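Subject: Re: [bainbridge-shared] Cleaning the workroom tables
Date: 23/12/2019

On the Bainbridge list, someone wrote:

> Could we settle what to use on the tables? I went in with
> the Rata cream in November and it left a gray film on the
> dark one that took me half an hour to get off. Also, is
> anyone keeping track of the spray bottles? I couldn't find
> one that worked. And are the planks staying on the floor?

The Rata cream is for sinks. Please don't use it on any table, dark or light. It dries to a powder and you end up wiping the same spot over and over.

For the dark gray table, use plain water with a small squirt of dish soap, in a spray bottle. Spray the cloth first, then wipe. If you spray straight onto the top, the drops run to the edge and down onto the floor, and the marble pattern shows every streak. The wooden-topped table with the white legs should get a damp cloth only. Dry it right after.

On the spray bottles: I ordered 4 new ones from Koltau, order 598, and paid 30 for the lot including shipping. The old trigger heads were clogged. If one stops spraying, take the head off and run warm water through it before you throw it out. That fixed two of the old ones for me. Stikivo labels are in the top drawer of the white cabinet, so please label whatever you mix. Soap and water looks the same as glass cleaner once it's in the bottle.

The planks are staying for now. They are for the shelf on the back wall, cut to 118 cm, and they need to lie flat until we put it up. Mop up to them and leave the floor underneath for later. Please don't lean them against the wall, they will bow.

Bottles on the floor along the wall can stay where they are, but if you leave a bag there, take it with you when you go or put your name on it. I threw out two last month that had been sitting since summer.

I still need to know who has the long mop handle. The short one is no good for that floor. Reply to the list if it's in your car or your closet. 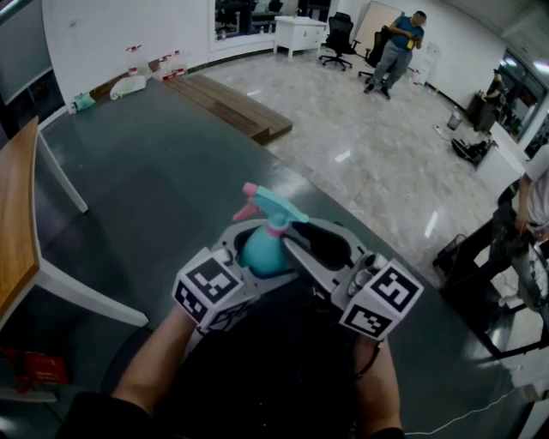
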